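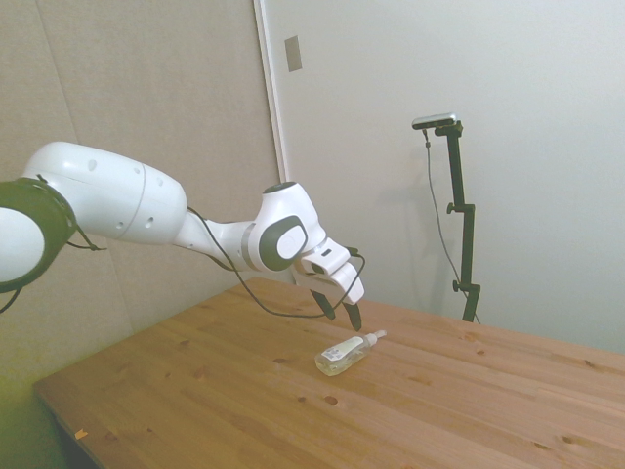 Packing and Bottling Assistant, Part Time

Nastby
3 min read
Posted 2026-03-28

Nastby sells hand lotion, liquid soap and room spray in small pump and spray bottles. We are looking for one person to join the packing room. The job is part time and permanent, with a trial period that ends after 70 paid hours.

What the job is

You will work at a table with small bottles for most of the shift. Orders come through on printed sheets. You pick the bottles, check each one, and pack it for shipping. On filling days you also cap and label.

Duties include:

- Checking that the label is straight, smooth and the right one for the product
- Checking that the pump or spray top is fully seated and the nozzle is not bent
- Standing bottles upright in trays in batch order
- Wiping down the table between products
- Packing orders in Walo mailers and closing them with paper tape
- Writing the batch number on the order sheet
- Setting aside any bottle that leaks, with a note saying where it leaks from

Bottles that have been lying on their side need to be checked at the neck before they are packed. We would sooner you took an extra minute than sent out a bad one. 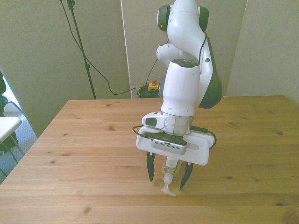

A small pump bottle at the pine table.

Hours and pay

Shifts are 3 mornings a week, starting at 8:30 and ending at 1:00. You can choose which mornings when you start, and we try to keep them the same from month to month. January is our stock count and there are extra hours then if you want them. Pay is set by the hour and is given in the full job sheet, which we send to everyone who asks.

The packing room is on the second floor of the Saxena building. There is an elevator. The work can be done standing or seated, and the stools adjust. Full cartons are moved on a cart. You may need to lift single trays.

Who should apply

No experience is needed. Training takes 2 shifts and is paid at the full rate. You should be able to read small print on labels, with glasses if you wear them, and be comfortable doing the same task for a long stretch. Some of our products are scented. If strong smells bother you, ask to visit before applying.

We use Mitus for order tracking. It is simple and we will show you how it works.

How to apply

Write to Jitendra Sandhu at the Nastby office. Send your name, a phone number, the mornings you can work, and a few lines about any job where you had to be careful with details. A resume is fine but not required. Everyone who applies will get a reply. Interviews are short and include a few minutes of practice packing at the table.

Comments (3)

Delia: Is the practice packing timed?

Jitendra Sandhu: No. We look at whether the bottles are closed and the order matches the sheet.

packrat69: Applied last time and did hear back, so that part is right. Are long sleeves required? The old ad said so.

Recent listings

Delivery Driver, Mornings
Label Design, Short Contract
Weekend Stall Help
Office Cleaner, Saxena Building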